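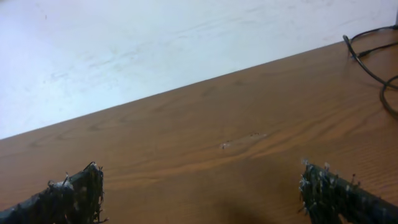

Back room, Karkton: the long table

Gallery 6 of 9

Posted 16/08/2022 by Touran Rezaei

The back room at Karkton was last decorated before any of us worked in the building. We are doing it up over the autumn, starting with the side where the table is. Bahman Mazandarani is pricing the work and will be doing the painting. The front office and the stairs have their own galleries and the kitchen will follow.

The table and the wall behind it
Brown wood-grain top with a slight gloss, set against the white wall. One small pale mark where the finish looks chipped, and a black cable lying in loops at the back.

Notes on the table

The top is staying. We asked for a price on a new one from Khosravi in July and it came to 2,858 with fitting, which is more than the rest of the room put together. The grain still looks good and the surface wipes down well with a damp cloth and a drop of washing-up liquid. Please don't use the cream cleaner from under the sink on it, it dulls the shine.

Bahman will touch in the pale mark with a wax filler stick. He has two browns that are close and will try both on the underside first. The grain has a lot of orange in it and the darker of the two sticks may be too red. If neither is right we will order a tan one from Cistden, where they sell them singly.

Notes on the wall

There are grey smudges and scuffs on the white, mostly in a hazy band. Bahman's plan is to wash it with sugar soap, leave it overnight and then see what still shows. Anything that does gets a stain block before the top coats. He is allowing for two coats of Aso matt white, the same as in the front office, and a third if the marks come through.

There is no trim where the table meets the wall. I would like a narrow upstand there, painted to match, so that chairs and bags don't mark the new paint and pens don't end up down the back. Bahman thinks a bead of clear sealant would do the job for far less money. We haven't settled this. If you use the room and have a view, tell either of us before the end of the month.

Cables

All cables need to come off the table before the painting starts. Label both ends of yours with masking tape and put it in the crate by the door. Afterwards they will go in clips along the back. The clips are the stick-on type and can be moved if they end up in the wrong place for you.

Dates

The room will be closed for six working days. Washing and filling come first, then the wall, then the clips. I will put the dates on the door once the paint has been delivered. The room bookings already made for that week have been moved upstairs.

Next gallery: the kitchen
Previous gallery: the stairs
Back to all galleries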